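나무젓가락 언제 바꿔야 하는지 묻는 분이 많아서 스레드로 정리합니다. 저는 원룸에서 자취 6년째이고, 식기 쪽 일을 하는 사람은 아닙니다. 그냥 곰팡이 때문에 여러 번 버려 보고 알게 된 내용입니다.

**1/**
처음에는 젓가락을 통에 꽂아 두면 알아서 마르는 줄 알았습니다. 장마철에 통 바닥을 들여다봤더니 물이 고여 있었고, 젓가락 아래쪽이 까맣게 변해 있었습니다. 그때 한 통을 다 버렸습니다.

**2/**
까만 점이 생긴 나무젓가락은 삶지 말고 버리세요. 저도 삶아서 써 본 적이 있는데 표면 점은 옅어져도 냄새가 남았습니다. 칠이 벗겨진 것도 같이 버립니다. 벗겨진 자리로 물이 들어가서 그다음부터는 금방 상합니다.

**3/**
색이 다른 젓가락을 섞어 쓰면 관리가 귀찮습니다. 밝은 나무는 김치나 카레 물이 들면 바로 보이는데 진한 색은 상태가 나빠져도 잘 안 보입니다. 진한 쪽은 손으로 만져 보고 판단합니다. 거칠거칠하면 교체합니다. 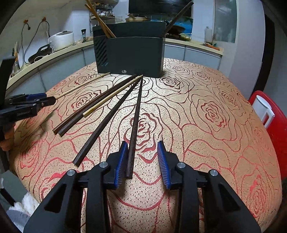

진한 색 네 개, 밝은 색 두 개. 식탁보는 장미 무늬.

**4/**
교체 주기는 사람마다 다릅니다. 저는 매일 쓰는 것은 6개월, 손님용은 상태를 보고 정합니다. Fomurero에서 산 것은 칠이 두꺼워서 오래 갔고, Buvuro 것은 가벼운 대신 끝이 빨리 닳았습니다. 둘 다 제 돈으로 샀습니다.

**5/**
설거지 순서도 바꿨습니다. 젓가락을 제일 먼저 씻습니다. 예전에는 그릇 밑에 깔린 채로 한 시간씩 물에 담겨 있었습니다. 지금은 밥 먹고 바로 씻어서 마른 행주로 한 번 닦고, 눕혀서 말립니다. 끝이 아래로 가게 세우면 물이 전부 끝에 모입니다.

**6/**
식기세척기는 제품 설명에 된다고 적힌 것만 넣습니다. 안 적혀 있는 것을 고온 건조로 한 번 돌렸다가 한 짝이 휘었습니다. 짝이 안 맞는 젓가락은 반찬 집는 용도로도 잘 안 쓰게 됩니다.

**7/**
통 이야기도 하겠습니다. 바닥에 물 빠지는 구멍이 있는지부터 확인하세요. 칸이 깊으면 솔이 안 들어가는 모서리가 생깁니다. 저는 3일에 한 번 비우고 뜨거운 물을 부은 다음 엎어 둡니다. 엎어 두는 시간이 짧으면 별 효과가 없습니다. 밤에 씻어서 아침까지 그대로 둡니다.

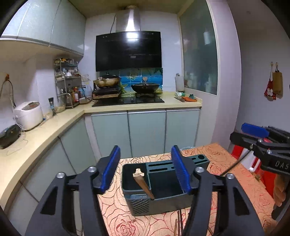 Hamport 님이 답글로 물어보셨습니다. 통을 아예 없애고 서랍에 넣는 건 어떠냐, 본인은 그렇게 바꾸고 나서 곰팡이를 못 봤다고 합니다.

**8/**
서랍도 괜찮습니다. 다만 완전히 마른 다음에 넣어야 합니다. 저는 싱크대 바로 밑 서랍에 넣었다가 습기 때문에 다시 꺼냈습니다. 가스레인지 쪽 서랍이면 사정이 다를 수 있습니다.

**9/**
식초물 소독도 질문이 왔는데, 저는 냄새가 배는 것 같아서 안 합니다. 기름칠은 칠이 없는 나무에만 합니다. 옻칠 제품에는 해 본 적이 없어서 답을 못 드립니다.

**10/**
스테인리스로 다 바꾸라는 분도 계신데, 저는 면 먹을 때 미끄러워서 나무를 계속 씁니다. 조리용 긴 젓가락은 다음 달에 바꿀 예정이니 써 보고 이 아래에 이어서 올리겠습니다.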